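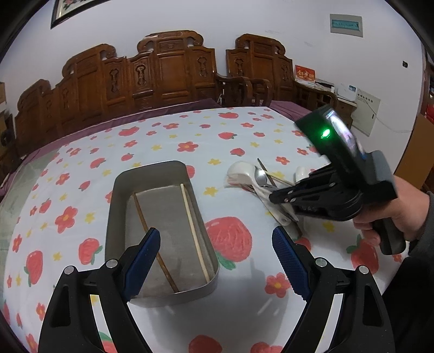
Why is a strawberry not a berry?

Have you ever looked very closely at a strawberry before you ate it? If you have, you saw the small yellow dots on the outside. Most people call them seeds. The people who study plants have another name for them, and it makes the strawberry a quite strange fruit.

Let us begin with the flower

Every strawberry starts as a flower. The flower of the garden strawberry is usually white, and it often has five petals. In the middle there is a yellow part, shaped like a small button. On this button sit many tiny parts which can each become a fruit, if pollen comes to them.

Pollen is a fine powder. Bees carry it on their hairy bodies when they fly from one flower to the next. The bee does not know that she is helping the strawberry. She is looking for food. The wind can help also, but bees do the work better.

After this the petals fall off. The yellow button grows bigger and bigger. First it is green and hard, then it is white, and at the end it is red and sweet. So the red part that we like to eat is the button from the middle of the flower!

And the yellow dots?

Each dot is a whole fruit, very small and dry, and inside of it is one seed. The correct word is achene. You say it like this: uh-KEEN. One strawberry can have over 300 of them.

When a bee visits only one side of the flower, some of the dots do not get a seed. Then the red part does not grow well in that place, and the strawberry becomes crooked. It tastes the same. My daughter always chooses the crooked ones first.

What is a real berry?

For a plant scientist, a berry is a soft fruit that grows from one part of the flower, the ovary, and it keeps its seeds inside. Now comes the surprise. A banana is a berry. A tomato is a berry, and a grape too. But a raspberry is not, and a strawberry is not.

In the kitchen you can still say berry. The cook and the scientist use the same word in two ways, and both are allowed.

Babies on a string

Strawberry plants have one more way to make new plants. In summer the mother plant sends out long thin stems, which lie on the ground. They are called runners. At the end of a runner a little plant appears with its own leaves. When it touches the soil, it makes roots. After some weeks the runner dries up, and the young plant lives alone.

A plant from a runner is a copy of its mother. A plant from a seed is always a bit different. Farmers mostly use runners — they want to know what kind of strawberry they will get.

What does the plant do in December?

In cold countries it rests. Many leaves turn brown and lie flat, and you may think that the plant is dead. But the thick middle part, called the crown, is alive, close to the ground. Some gardeners put straw over it as a blanket. In spring new leaves come from the crown.

Try it yourself

You need one ripe strawberry, a sheet of dark paper and a toothpick. Ask an adult to cut the strawberry in half from top to bottom. Look for the thin white lines inside. They go from the middle to the dots, and they brought water and food to each one. Then take off 4 dots with the toothpick and put them on the paper. Use a magnifying glass if you have one.

You can eat the rest of the strawberry — but wash your hands before.

Words to remember

Achene: a small dry fruit with one seed.
Crown: the short thick stem of the strawberry plant.
Pollen: the powder which a flower needs to make seeds.
Runner: a long stem that grows a new plant at its end.

Text: Gudrun Stüber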